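Since July I keep the written rules for simulation work in our small lab in Varnton. People ask me for them, so I put them in a thread. They are our rules, please do not take them for an official standard.

Rule one. A scene is not approved from one viewpoint. For a bedroom-type scene with a chest of drawers we ask for at least 4 camera positions, and a person must look at each of them before the batch starts.
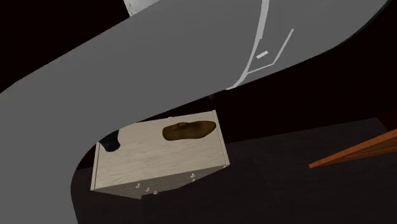
Rule two. If the arm covers more than half of the work surface in a view, this view may stay in the data, but it can not be used for scoring. We learned this with the Arura batch. We had 826 episodes and almost 100 of them were scored from a view where the arm was hiding the target.

Rule three. Write the name of an object only after you checked it in the asset list. A soft brown thing can be a hat for one person and a shoe for another. If two labelers disagree, the asset list wins - and if the list is empty, the label is "unknown". I prefer "unknown" to a nice guess.
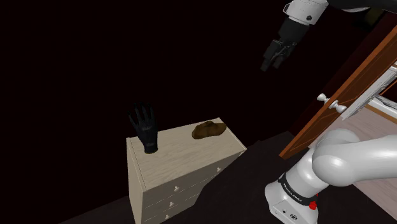 Rule four. Every episode starts with an open gripper and free space between the fingers and all objects. The script must check the distance and save it in the log. "It looked fine" is not a log entry.

Rule five. Doors and drawers are part of the scene state. Save their position at the start and at the end, also when the task does not touch them.

Rule six. Change the light, but keep the seed. We got this one from the Trurach project, where dark rooms could not be repeated later and 50 episodes had to be thrown away.

A colleague from Vídalín asked if the rules also apply to short tests. Yes, all except rule one. For a short test two views are enough for us.

I am still not sure about the limit in rule two. Half of the surface is easy to remember, but for small objects it is maybe too generous. If your group uses another number, please write it below.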